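Progress Report: Two-Arm Bin Handling Kit Evaluation
Submitted to the Lundard Small Manufacturers Fund
March 18, 2026
Prepared by Flor Cáceres, Berkville test shop

Where the project stands

The fund asked us to find out if the Setia two-arm kit is ready to be recommended to shops that sort and stage small electrical parts by hand. The kit is offered as a package: two arms, two grippers, mounting plates, teach pendants, and a setup service. We are past installation and into trials. Spending is within the approved budget, and we aren't asking for a change in scope.

Installation took longer than the quote suggested. The supplier allowed two days and we used four. Most of the extra time went to squaring the mounting plates and getting both arms to agree on where the bins are. The setup guide covers one arm well and says little about the second.

We covered the table in kraft paper and laid out a grid in blue tape. Bin positions are written in the log by cell, which lets a different operator put the bins back where they were for the last run. The kit has no layout aid of its own.
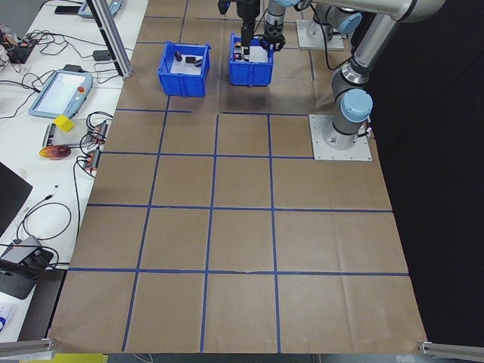 Po-yen Siu asked at the last review call why we were paying for two arms when one would reach both bins, and said a shop with a single bench would ask the same thing first. It is a fair question. Our plan is to repeat the part trials with the second arm parked and report both sets of cycle times. If the difference is small, the report will say so, and the single-arm package should be priced next to this one.

Trial work to date

The parts come from Montoya, which agreed to lend us mixed stock of the kind its own people handle: push buttons, selector switches, and capacitors. We have logged more than 600 pick attempts. The capacitors are the easier item when they stand on end. On their sides they tend to roll when a finger touches them, and the operator has to change the approach angle.

The bins themselves matter more than we expected. They are ordinary blue plastic parts bins, and the walls limit how far a gripper can tilt before it touches the rim. We lined the floors in white, which makes dark parts easier to pick out on the camera view. 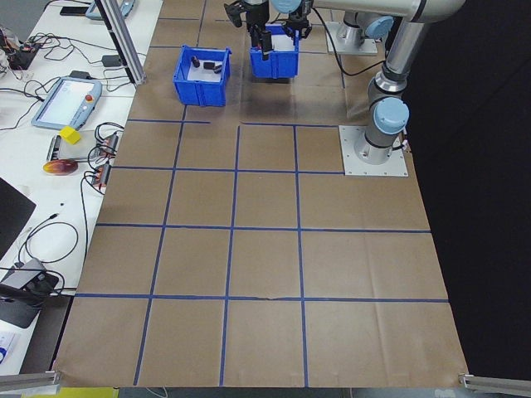

Cable routing is our main complaint about the hardware. The supplied ties let the gripper cable form a wide loop, and the loop gets in the way at some wrist angles. We lost most of a morning to this before we moved the ties. The supplier has been told and says a revised clip is coming, but has not given a date.

The pendants were well liked. Operators who had never used one were jogging the arms within the first session. The menus for saving a position are slower than they should be — you confirm the same choice twice — and there is no way to copy a saved position from one pendant to the other.

Support has been good by phone and slow by email. All calls were answered the same day. Two of our emails took over a week.

Open items from this period:

1. Switch parts in a crowded bin. The pieces lie against each other and the gripper often closes on two at once. We are testing a slower approach and a narrower finger opening.

2. Working both arms close together. The software will stop an arm if the two get too near, but the default distance is wide, and it causes stops we don't think are needed. We have asked the supplier what the safe minimum is and will not change the setting until we have the answer in writing.
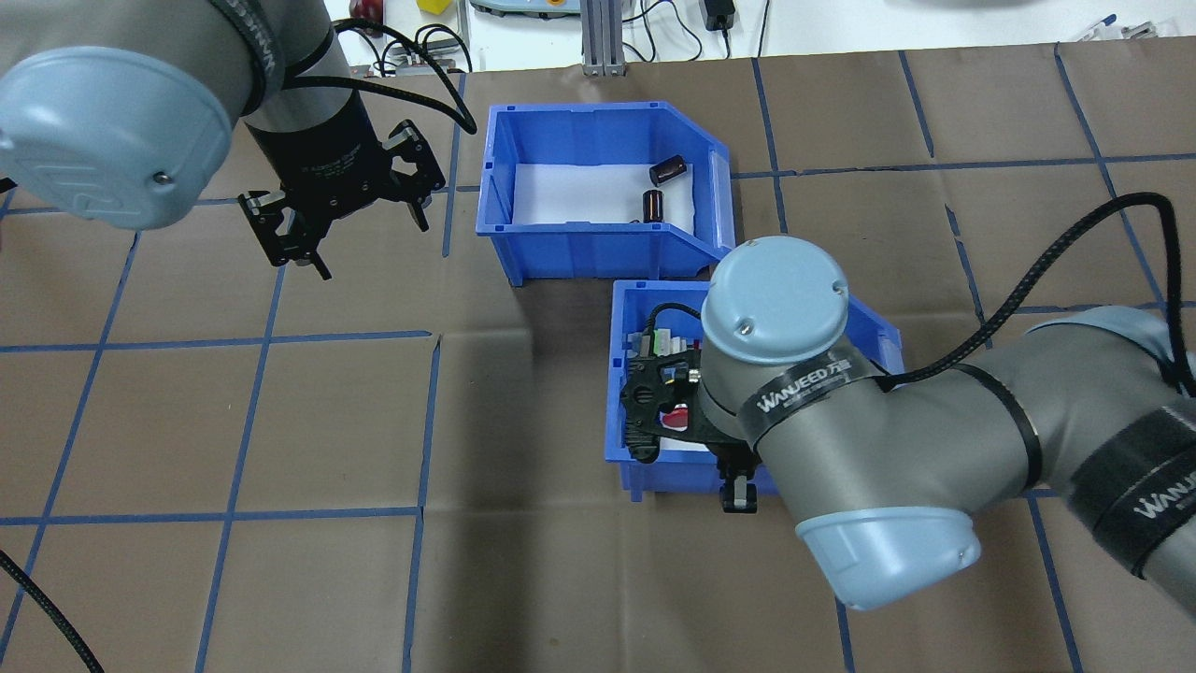

3. Finger wear. The tips are sold as a consumable. We have not run long enough to say how often they need replacing, and the price list we were given leaves them out.

4. Training material. The printed guide and the on-screen help use different names for the same steps. Our operators wrote their own sheet, which we can share with the fund.

Early view on the kit

For a shop with steady volume and parts that stay separate, the kit does what it is sold to do. For mixed switch parts we can't recommend it yet. Changing from one kind of part to the other still needs an operator who knows the pendant well, and the smaller shops on the fund's list may not have one.
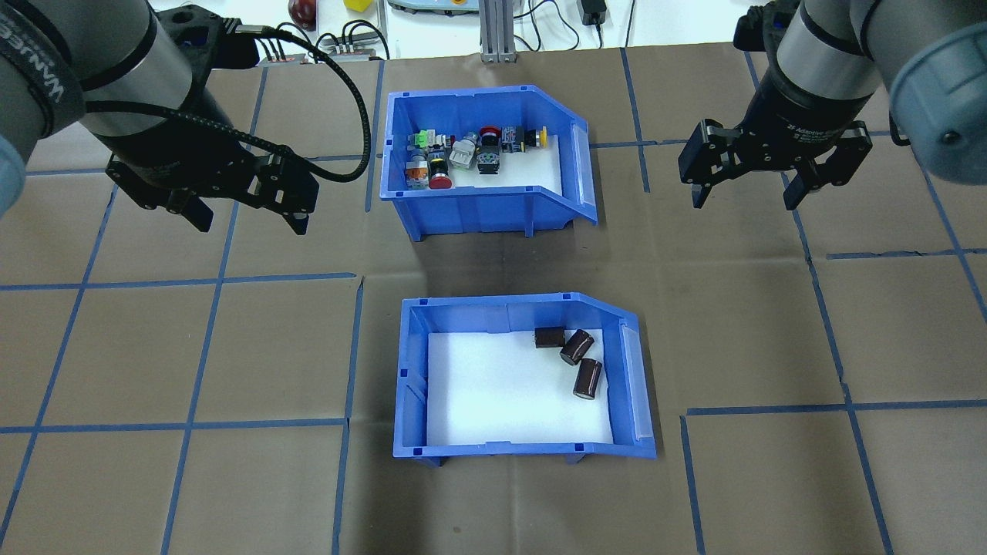

Montoya's floor lead wrote back on the draft of this section that changeover was the only figure they cared about, and that a kit needing a trained person at each change would sit unused on second shift. We have moved the changeover timing up the schedule as a result.

Next period

Changeover timing comes first, followed by the single-arm comparison. The revised cable clip will be fitted if it arrives. We also need a full price list from the supplier, with finger tips and the service plan shown as separate lines. The next report will include the complete pick log and an updated spending table.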